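Spring indoor league opens Thursday at Wastel Archery

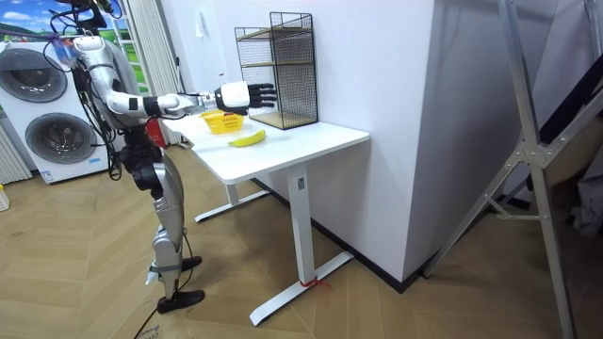
It's that time of year again, and we couldn't be happier to say that the spring indoor league starts up this Thursday evening, with both compound and recurve archers welcome (yes, barebow folks, you too!). Karabo Mnguni will be running the line and has kindly offered to help newcomers set their peep height and check their nocking points before the first end. The league lasts 8 weeks, with 2 practice ends each night, and Gisler is putting up a new stabilizer set for the top score.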